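Histalbridge Robotics Club – Kitchen Sim Episodes, README

Episodes rendered in simulation by the student club, from a wrist view on the arm.
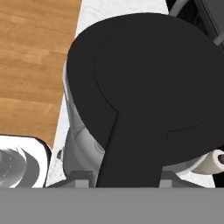
Can I use this set without installing the simulator?
The episodes are saved as plain image folders with a text file of arm positions, so any image viewer and a spreadsheet will open them. You need the simulator only to render new ones.

What is in the set

There are 3000 episodes in 3 folders. The folders "reach" and "grasp" hold 1000 each, and "place" holds the rest. All of them are computer-rendered. Counter material, floor and the objects on the counter change between episodes.

Views can be very close to an object. In the sample, a large black object takes up much of the view, with the two gripper fingers on either side of its stem. We kept close views like this in all folders.

Folder names

The club's build of the simulator is called Ludis. Folders starting with "lud" came from the current build. Folders starting with "sut" came from the old Sutcliffe scripts and use a different joint order – see joints.txt before mixing them.

Known problems

- Some episodes in "place" stop early. They are listed in short.txt.
- Gripper opening is stored in millimeters in "lud" and as a fraction in "sut".
- Object names are missing for the Delcombe kitchen layout.

Use

Free for classes, clubs and student projects. If you fix a label, send the corrected text file and the episode number. Next update is planned for April, after the regional meet.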